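Chapter 7
Wires, Boards and the Places They Meet

Pull the cover off almost anything with a plug or a battery and you'll find two kinds of path for electricity. Some paths are wires, which you can bend, strip, twist and pull through a hole. Others are flat tracks of copper laid down on a board. This chapter is about both, and most of all about the joints between them, where so much of the interesting work (and so much of the trouble!) happens.

We'll start with the humble twisted pair. Take two insulated wires of different colours and wind them around each other from end to end. It looks almost too simple to matter, but the twist does a lovely bit of work. Outside electrical noise reaches both wires nearly equally, so a circuit that looks only at the difference between them can ignore most of it.

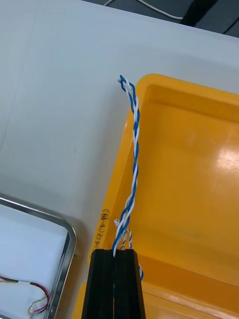
Figure 7.1 A blue and white twisted pair, with a little bare conductor at the cut end.

Notice how the twist is looser in the lower part of the long pair. Handling does that, stripping does it, and so does hurrying. When you make up your own pairs in Activity 7A, keep the twist going as close to the connector as you can. Strip only what the terminal needs, and trim any frayed ends before you go further. Keep a shallow tray on the bench for your offcuts.

Once the wire is ready, it needs somewhere to go. The workshop at Ollby, where many of our activities were first tried out, keeps a drawer of retired boards for students to study, and they're wonderful things to hold under a good lamp. Look for the printed labels first. A board will often tell you its own story if you read it slowly.
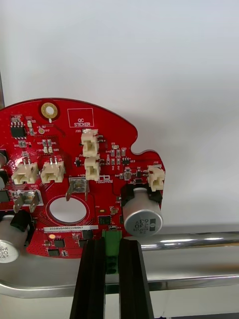
7.1 READING A CIRCUIT BOARD

The white lettering on a board is called the silkscreen. On this red one you can find "+3.3V" beside a small round gold test point, a handy place to touch a meter probe. The labels J20 and J22 belong to two of the white connectors, and J is the usual letter for a connector or jack. The outline marked "QC STICKER" saves a space for a quality-control label. There's a green terminal block as well, at the lower centre.

Before you read on, sketch the outline of a board you have at hand and mark every connector on it. Leave the small parts for Section 7.2.

Key words: conductor, insulation, twisted pair, silkscreen, test point, terminal block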